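Opinion | Work and Machines

I went to the open day at Closurura in August with a firm opinion, and I came home with a smaller one. I had expected a big arm behind glass. The work I saw was done at a table, with a gripper held in the hand, and the material was plastic bags and white stuffing.

A bag has no fixed shape. The fingers close on a fold, and the next fold is different. A person feels this in the skin and does not think about it. For a machine it must be shown again and again, and I now believe this showing is the real labour of automation.

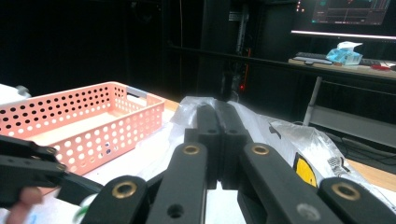
The hand behind the tool

Razia Lashari, who led our group, told us that the project, called Cirneo, has 383 recorded tasks. I asked who gets the credit for them. She said it is a fair question and she has no good answer.
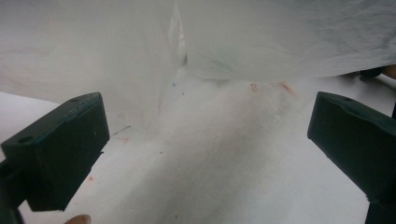
Reading time: 2 min

Soft white fibre was for me the stronger lesson. It has no edge to take hold of, so where should two hard fingers begin? I would not know how to write this as a rule. Somebody has to do it by hand, with patience, and in my opinion this person should be named and paid as a teacher. Closurura charges visitors nine pounds for the tour. I would gladly pay 14 if the names were on the wall.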